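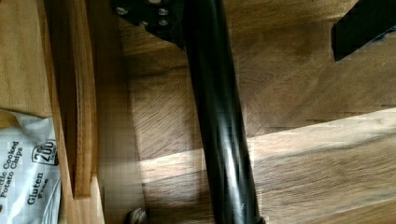 Girneck district plan clears final vote

2021-04-23

The city council has approved a new land use plan for Girneck, the neighborhood of warehouses, small offices and older apartment blocks between the rail line and Siu Creek. The vote clears the way for taller buildings along Ruvov Avenue and sets new rules for parking, setbacks and street trees in the rest of the district.

The plan replaces zoning that dates from the time when most of Girneck was freight yards. Under the old rules, a property owner who wanted to put apartments above a shop had to ask for a variance, and the hearings often took most of a year. Housing above ground-floor businesses will now be allowed by right on Ruvov Avenue from the rail underpass to Noverov Street.

Building heights on that stretch will be capped at 12 stories near the underpass and will step down toward Noverov Street, where the limit stays at four. The side streets to the east keep their present limits. Owners there had objected to an earlier draft, released in January, that would have carried the taller limits a block farther in.

"The January map had a line running through the middle of people's back yards," said Salamatu Okafor, the planner who managed the project for the city. "We moved it to the alley. Most of the letters we got were about that one line."

The planning department estimates that the district could add some 2,000 homes under the new rules. It gave no date for reaching that number. Much of the land on the avenue is under long leases, and several of the largest lots are still used for truck storage.

Girneck lies just west of downtown and is best known to outsiders for the old produce market, which takes up a full block at Ruvov and Noverov. The market building is outside the area where heights will change. It keeps its landmark status, and the plan adds a rule that new buildings facing it must match the height of its cornice for the first 36 feet back from the sidewalk.

Offices have been moving into the neighborhood for a decade, mostly into converted warehouses on the creek side. Shops and restaurants followed on the lower part of the avenue, but the blocks nearest the underpass have stayed quiet – a tire dealer, a printing plant, a storage company and a good deal of fenced pavement.

Parking was the other main point of argument. The old code required two spaces for every apartment, whatever its size. The new one requires one space for units with more than one bedroom and none for smaller units within a short walk of the Girneck rail station. Business owners on Noverov Street told the council they expected the change to fill the curbs outside their doors. The council answered with an amendment that puts a time limit on curb parking on Noverov Street during business hours, and passed it along with the plan.

A separate proposal to turn the avenue's outside lanes over to buses was taken off the agenda before the meeting. It goes back to the transportation department, which is waiting for traffic counts from the intersection at the underpass.

The plan also sets aside a strip along Siu Creek for a public path. The city owns the southern half of the strip. The northern half crosses private lots, and the path there will be built piece by piece as those lots are redeveloped, with each owner responsible for the section on his or her land. Okafor said the city has no plans to buy the remaining land outright.

Two council members voted against the plan. Both said they supported housing on the avenue but wanted a firmer requirement for lower-cost units. As passed, the plan allows a developer to add two extra stories in return for reserving a share of the apartments for tenants with modest incomes, but does not make the reserve mandatory.

The new zoning takes effect 30 days after the mayor signs it. Applications already on file will be reviewed under the old code unless the applicant asks to switch. Maps of the new height limits and the creek path are on display at the planning counter in city hall and at the Girneck branch library.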